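Bondberg open house: my day at a sheet metal and welding shop

Jun 21, 2021

I've been buying ductwork for a small heating and cooling outfit for a long time now, and in all those years I had never once stood in the shop where the stuff gets made. I'd order it, it would arrive on a truck, I'd complain about one elbow, and that was that. So when Bondberg put out word that they were opening the doors for a day, I signed up before I'd finished my coffee.

The drive out took longer than I planned (road work by the river, both lanes, don't ask) and I walked in just as Declan Bolger was starting his welcome talk. Declan runs the fabrication side and he has one of those voices that carries over a compressor. He gave us safety glasses and a pair of those foam earplugs, told us to stay inside the yellow lines, and off we went.

First stop was the coil line. If you've never seen flat steel come off a roll and turn into a duct, it's worth the trip all by itself. The machine pulls the sheet through a set of straightening rollers, cuts it, notches the corners, and puts the lock edge on, and then a man named Perić picks it up and walks it over to the brake for the bends. Two bends and you've got an L. Two L's and you've got a duct. I know that sounds like nothing, but I must have watched him do a dozen and I could have stayed for more. He never seemed to look at the tape on the back gauge. I asked how long he'd been at it and he said "long enough to hate 26 gauge," which made the guy next to me laugh out loud.
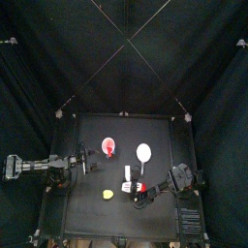

Bondberg does most of its rectangular work in galvanized, and they told us they go through 3,000 pounds of it on an ordinary day. Stainless is kept in its own room with its own tools, down to the grinding discs and wire brushes. I'd always wondered why my stainless hood quotes came in so high, and part of the answer is that room. You get carbon steel dust on a stainless seam and it'll rust right there where everybody can see it. One of the welders showed us a return from years back, with little brown freckles all along the joint. They hang it on the wall by the door.

Then on to welding, which is what I really came for! They have a row of booths with heavy curtains between them, and we were allowed to watch through the tinted panels. MIG in the first few, TIG at the end. The TIG welder was doing a kitchen exhaust transition, round at one end and square at the other, and she was so slow and steady with it that the whole group went quiet. When she flipped up her hood she explained that the hard part of thin stainless is the heat. Stay put too long and the sheet pulls and buckles, and you can't hammer that out and call it good. She tacks every inch or so, skips around, and lets things cool. She also back-purges with argon on anything that will touch food, so the inside of the seam comes out as clean as the outside.

I asked her the question I ask every welder, which is how to fix a pinhole on a grease duct without taking the whole thing down. Her answer was that you probably have to take it down. Fair enough.

Lunch was sandwiches on long tables in the loading bay. I sat with two brothers who own a body shop and a woman from a school district who looks after the air handlers in all their buildings. She had a list of questions on a folded sheet of paper and she got through every one of them. From her I learned that her district had been patching the same leaky main for years with mastic and hope. (My words. Hers were stronger.) She'd come to find out what a repair would cost against a new run, and by the time the cookies came around she'd gotten Declan to agree to come look at it in July.

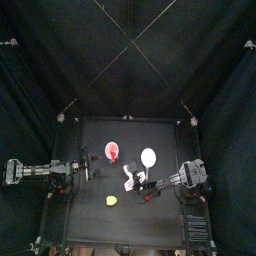

The afternoon: repairs, leaks, and prices

After lunch they split us up, and I went with the maintenance group. I'm glad I did, as the other half went upstairs to look at estimating software.

The maintenance crew had set up a length of duct on stands with a fan at one end and deliberately bad joints all down the side. You could put your hand near each one and feel the air coming out. They taped one, sealed one with mastic, and pulled one apart and redid it with a proper gasket and flange. Then they ran the leak test again after each. The tape did better than I'd have guessed, I'll say that, but the crew chief's point was that tape looks great the day you put it on and what you care about is how it looks after a few summers in an attic.

He went through how they price a service call too, which I appreciated, because most shops get cagey. A small weld repair in the shop starts at 46 dollars if you bring the part in clean. A visit to your site starts at 310, and that covers the truck, one welder, and the first stretch of work. If it needs two people or a lift, it goes up from there. He said the single best thing a customer can do is send pictures with a tape measure in them before anybody gets in a truck. I have definitely been the customer who says "it's a sort of bracket."

They also cleaned up something I've had wrong forever. I always figured the rattle you get when a system kicks on was loose hangers. Sometimes it is. But on wide, flat duct it's often the panel itself popping in and out, and the fix is cross-breaking or beading the sheet so it's stiff to begin with. He had two panels lying there, one plain and one with the cross in it, and he let us push on both. Big difference. I went home and looked at the trunk line in my own basement and sure enough, plain as a cookie sheet. 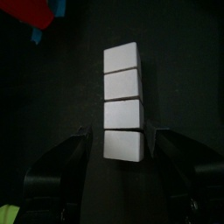

What they had for sale

There was a table of offcuts and seconds by the exit, priced to go. I came away with a short piece of stainless angle and a drip pan that somebody had ordered in the wrong size. A few outside suppliers had booths too. Unen was there with welding helmets, the auto-darkening kind, and the young man let us try them on and strike an arc on a scrap plate. Mine at home is old and slow to switch, and I hadn't noticed how slow until I wore that one. I didn't buy it. I'm still thinking about it.

Bisier had hangers and cable supports for spiral duct, and a very nice catalog, and pens. I have three of the pens.

The big stuff

Last stop was the back building, where they do structural and heavier jobs. They had a mezzanine stair in there half built, plus a frame for a rooftop unit that weighed in at 2,000 pounds before anything went on it. The overhead crane was moving it while we stood behind the line, and Declan talked us through how they check the welds on a lifting frame. Visual first, every weld, and then dye on the ones that carry load. He let one of the body shop brothers spray the developer and wait for the lines to show. There was one small one, at the end of a stop. It got circled with a paint marker and the frame went back to the booth.

A few notes if you're thinking of going to the next one. Wear real shoes, they turned away a fellow in sandals and he had driven a long way. Eat the sandwiches early, the turkey goes first. Park on the gravel side, since the paved lot is for trucks and they mean it. And take your drawings along if you have a job coming up – I didn't, and I spent a good while sketching a plenum on the back of a napkin for Declan, who was very polite about it.

I've already sent in the plenum properly, with dimensions this time. The quote came back a little higher than my regular supplier and the lead time was shorter, so we'll see. I'll put up a note once it's hung.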